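Soup Swap Is Back at Warance Hall!

The fall soup swap returns on Sun 19 September, and we could not be happier - last year's went through 30 pots before the bread even ran out! Bring one big batch of something you love, plus a few jars with lids, and go home with dinners for the week. Doors open at 12. Label anything with nuts, dairy or shellfish, please, and write your recipe on a card if you're willing to share it (Bello Ezeani's pepper soup card was copied so often last time that the ink wore off).

Bowls and plates are provided for tasting.

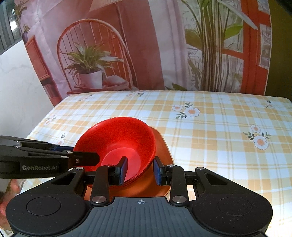 Azucena Contreras wrote in to ask for a bean table this year, with black, white and red all side by side, and she has already promised two pots of her own. Yes, please! Sign up at the Akande Street desk.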